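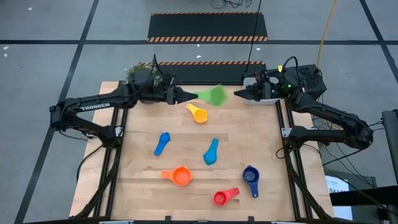 2. Setup and Grippers
The station has two arms facing each other across a butcher-block table. We compared two control programs, Clendora and Uzor, using the same tapered black fingers. The task was to pick up plastic measuring cups by the handle, with an arm on either side able to start the pick.

Each trial was logged at the controller. Clendora closes at a fixed speed. Uzor slows down once motor current rises, and its mean close time was 982 ms against 928 ms for Clendora.

The wrist view was used only for the final approach – the overhead view handled cup selection.

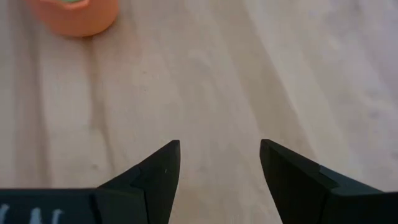
Figure 2. Wrist view, fingers open, orange cup at upper left.

3. Observations
Flat handles gave the most trouble under both programs. With Clendora, 3 trials were stopped by the current limit when a fingertip pressed on the table. Lowering the limit to 600 mA cleared the fault but weakened the grip.
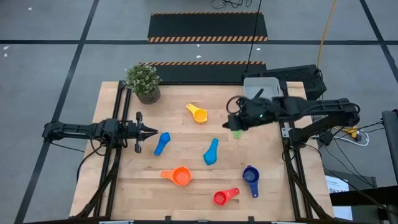 One reviewer of the draft asked whether the difference in close time would matter if the approach height were set per cup. We did not test this – height was constant in all trials.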